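Handout 8: Can it do the job yet?
Course notes, second half of the module. Please read before the January seminar.

Last week's notes dealt with claims. These deal with chores, meaning the small jobs that a home or a workshop gets through without anyone writing them down: folding, wiping, sorting screws, threading one thing onto another. The sales talk says machines are ready for them. My own view is that they are ready for some of the movements and few of the jobs.

Start with the difference between the two. A movement is "close the fingers on this". A job is "get these done by dinner, and put right whatever goes wrong". Ynyr Gape, who set the reading for this part, draws the line at the second slip. Most systems can be made to cope with one. Ask what happens after two.

Thin metal parts make a good test. They tangle, they shine, they spring back, and they offer very little to hold. A person works by feel and hardly looks. Two arms with plain gripping fingers have to do a great deal of looking, and each arm can block the other's view.

Two-arm work with small metal parts, from the wrist and from the side:
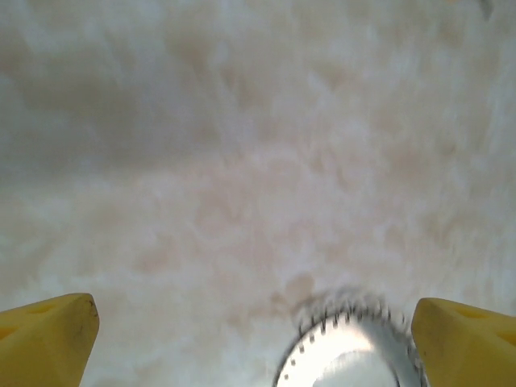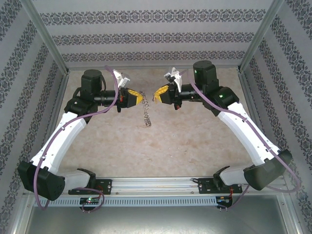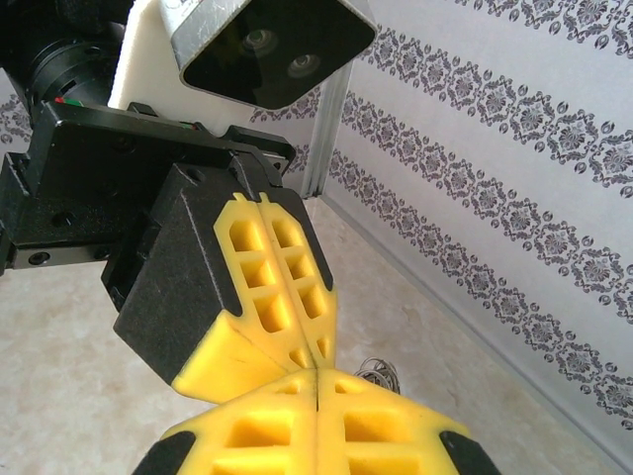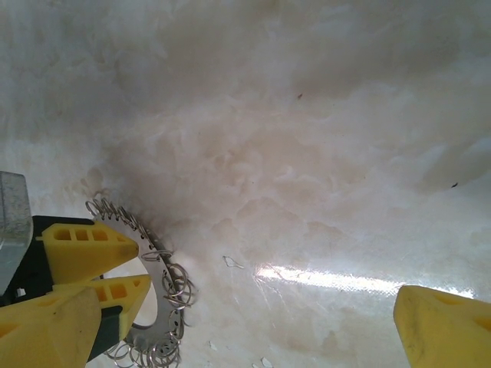
Samarakoon objected to this part of the notes when they first went round, saying that I was judging a trainee by a foreman's standard and that no one expects a new starter to sort out a tangle unaided either. I take the point about new starters. But a new starter calls for help, and costs nothing like the same to put on the bench. Samarakoon's answer was that the price will fall, and it may well. I would still want to see the help counted.

That brings us to figures. Suppose a supplier, call it Limer, reports 400 tries at a task and 200 clean finishes. Before you write "half", ask:

- Who laid the parts out, and were they laid out the same way each time?
- Did a person step in, and was that try struck off or kept?
- How long did a clean finish take, set against a person at the same bench?
- What counted as clean?

A second supplier, Tastska, reports 1,175 tries and gives no answer to any of the four. The larger number should not impress you.

For the seminar, pick one chore you did this week and write it out as steps, including the steps where you fumbled. Mark the ones you would trust to a machine working alone. Then mark the ones where you would stand beside it. If the second list is longer, say who pays for the standing.

Bring your copy of the Fisus worksheet. Spare copies are in the tray by the door.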